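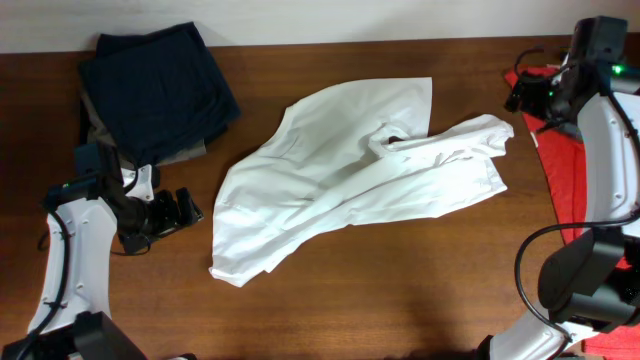
Judoka Hiyori Wada has been named Tekusbridge Athlete of the Year after a season in which she lost only one competitive bout.

Wada, who fights at under 57kg for the Jernudwood club, received 600 of the 1,000 votes cast by readers and members of local sports clubs. Middle-distance runner Athina Tsakiris finished second. The result was announced on Thursday, January 21, 2021, in an online presentation that replaced the usual dinner at the Fitholm Arena.

The 24-year-old won the regional title in February with four straight victories, three of them by ippon. She then took silver at the Kourkoulas Open, losing the final in golden score after more than six minutes on the mat.

Most of the spring and summer calendar was called off. Wada trained alone in her parents' garage until clubs were allowed to reopen, then returned to competition in the fall and won both of the events she entered. Her last outing was the Fitholm Invitational in December, where she threw the top seed with an uchi mata after 39 seconds in the semifinal and won the final on a waza-ari.

"I thought Athina would get it," Wada said. "I voted for her. I'm very happy, and I know how many people at the club filled in the form for me."

She is the first judoka to win the award, which has gone to a swimmer or a track athlete in most years. Jernudwood has had 4 nominees in that time, and the closest any of them came was third place.

Wada joined the club at age nine, following an older brother who has since given up the sport. She competed at under 52kg as a junior and moved up a weight class two years ago, a change she said took a full season to get used to. "The grips are stronger and everyone is taller than me," she said. "I had to learn to move in closer before I attacked."

Tsakiris had been the favorite with many readers after breaking the city 1,500m record at a small meet in September – her only race of the outdoor season. She also won the indoor 800m title in February. She congratulated Wada during the presentation and said she planned to move up to the 5,000m this summer.

Wada will take a short break to rest a sore elbow before going back to full training. She hopes to defend her regional title if the event goes ahead, though organizers have yet to set a date. The Kourkoulas Open is still listed for late spring, and she has already sent in her entry.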